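Section 4: Your First Wash with the Trunorer

Now for the fun part! The drum is level, the hoses are on, and you're ready to run a load.

1. Open both water taps all the way and check the hose ends for drips.
2. Run one empty cycle on Rinse 20. It flushes out factory dust and lets you hear what a healthy spin sounds like.
3. Sort by color, then by weight. Bright reds get their own load for the first few washes — you'll be glad you did.
4. Fill the drum loosely, up to the row of dimples.
5. Add detergent to the left drawer and press Start.

Note: The display shows 344 while the machine weighs the load. This is normal and clears by itself.
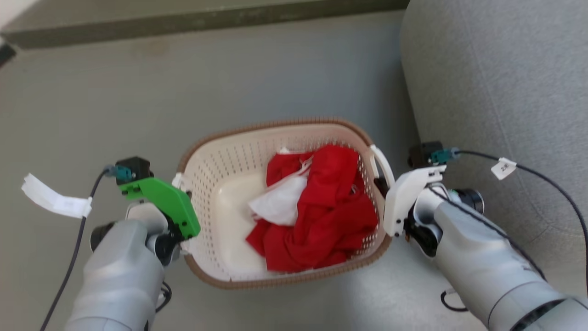

Which setting should I use for new, strongly colored cotton?
Pick Cool Dark with the spin set to Low, and leave the softener drawer empty until the third wash.

CAUTION: Never reach into the drum until the door light goes out. Keep children and pets away while it spins.

6. When the chime plays, wait for the click and open the door. Shake each piece out well before hanging — it really cuts down on ironing!
7. Leave the door ajar for 10 minutes so the seal can air out.

If the chime repeats, go to Section 7, Drain Filter.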